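Aurel Chiriac
Thread on the Kemham to Bratham bus, which several of you have asked me about. I've read the council papers so you don't have to. 1/

The 51 runs from Kemham market place to Bratham station by way of the health centre and the primary school. From the end of April the plan is to stop the evening and Sunday buses and send the daytime ones along the bypass. 2/

The bypass saves six minutes. It also misses the health centre, the school and both stops on Mill Lane. If you live on Mill Lane your nearest stop will be the garage, and there is no pavement for the last part of that walk. 3/

The papers say passengers can change on to the 71. The 71 comes once an hour and leaves the garage four minutes before the new 51 gets there. I checked this against both timetables twice. 4/

I asked the council whether the times could be moved. The answer was that the 71 is timed to meet the train at Bratham. Fair enough, but then it can't be counted as a connection. 5/

The saving is given as £2000 a month. The cost of the school taxis that would be needed is on a different page and isn't taken off that figure. I have asked for the two to be put together. 6/

The petition is at 400 names this morning. Paper copies are at the library, Dumitrescu's bakery and the playgroup on Mill Lane. Please don't sign twice, they do check. 7/

The playgroup matters here. Most of the parents come on the 9.12 and go home on the 11.42. Neither would stop within half a mile of the door. 8/
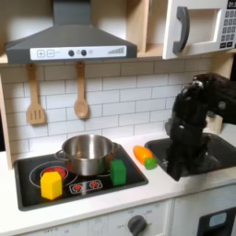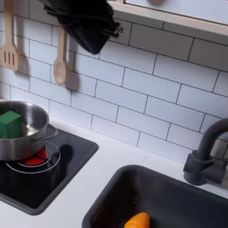

Play kitchen, and the wooden spoon and spatula hanging by the tiles. 9/

Stela Pop has worked out what the change means for a parent with a pushchair coming from the far end of Kemham. Two buses, a wait of 56 minutes, then the walk from the garage. At the moment it is one bus and 14 minutes. 10/

She has sent this in as a written comment. You can do the same. It doesn't need to be long. Say which bus you catch, where you get on and off, and what you would do without it. 11/

Don't bother with the online form if you can avoid it. It only lets you pick one reason for travelling and it timed out on me twice. Email or a letter counts just the same – put "51 route" at the top. 12/

Some people have asked if Mitell could take over the evening buses. They run the Friday late service already. I rang them and they said they would look at it if the council put it out to tender. So far it hasn't. 13/

On the Sunday buses I think we will probably lose. The passenger numbers are low and I'm not going to pretend they aren't. My own view is that we should put the effort into keeping the daytime route on Mill Lane. 14/

Others disagree and want to fight for all of it. That's fine, say so in your comment. They are counted separately anyway. 15/

The meeting is in the upstairs room at Kemham library, 7pm on the 19th. The last 51 back to Bratham is at 8.50, so if you're coming by bus try to speak early. I'll post the agenda when I have it. 16/16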